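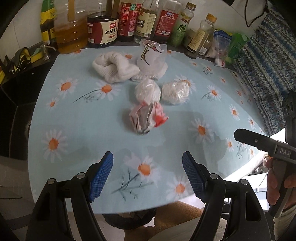 Posted by pennyroyal_k in April, 9:40 pm

Budget question for the hive mind. I do home tidying data for a small outfit called Zedska and I have to hand in an equipment plan for next quarter. We're deciding between more hand-held gripper pairs or one proper arm from Drunex. My worry is pads. Stuff like those two balls in clear plastic, or the crumpled bag with the red streaks, is slick and light and squishy all at once, and I have no idea how many spare pad sets to put down per pair. I wrote 12 and my boss laughed. Is that crazy for a year? We'd be running 11 pairs if it all gets approved.

modemgoat wrote:
12 sets per pair?? Yeah, your boss has a point lol. We put down four and had leftovers. Spend it on spare hinges and screws, those are what stopped us for a whole week last spring.

tallow_and_tin wrote:
Gonna disagree with modemgoat. Depends completely on what you pick up! Plastic film is kind to pads, gritty stuff is murder. If you ever plan on doing garage or garden items, double whatever you think you need. Also get a quote from Thambiah before you commit, they gave us a decent break on bulk pads (we ordered 50 at once, so maybe that's why).

pennyroyal_k wrote:
No garage stuff planned, it's all kitchen table and laundry things. Adding one more so you can see the kind of wrapper I mean.

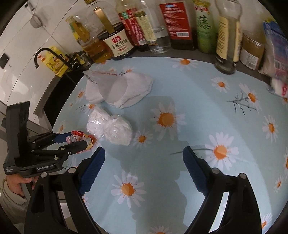

Left gripper closed on the foil-like wrapper, other one open.

modemgoat wrote:
OK, that is pretty much what we do too, and I'm sticking with four. Put the arm off a year. You'd be paying for a mount, a controller, somebody to set it up, and then it lives in one room forever. With hand-helds you throw them in a tote and go to the next kitchen.

skillet_owl wrote:
Hard no on putting off the arm, sorry. We did hand-held only for our first year and then had nothing in house to try any of it on. Had to borrow time on the Skisetti bench and we were in line behind everybody. Even a cheap used arm would have saved us. I'd cut the order to eight pairs and put the difference toward one.

tallow_and_tin wrote:
Eight pairs and a used arm is not a bad split. But ask what the warranty covers on used, ours covered basically the box it came in.

pennyroyal_k wrote:
Ugh, okay, I like the eight pairs idea more than I want to. Spare pads are going down to five sets each, meeting in the middle-ish. Does anyone budget tablecloths and props separately? I've got $70 a month in there for groceries and wrappers and it already feels thin.

skillet_owl wrote:
Separate line, always. Ours got lumped in with office supplies and we had to argue over every bottle of soy sauce.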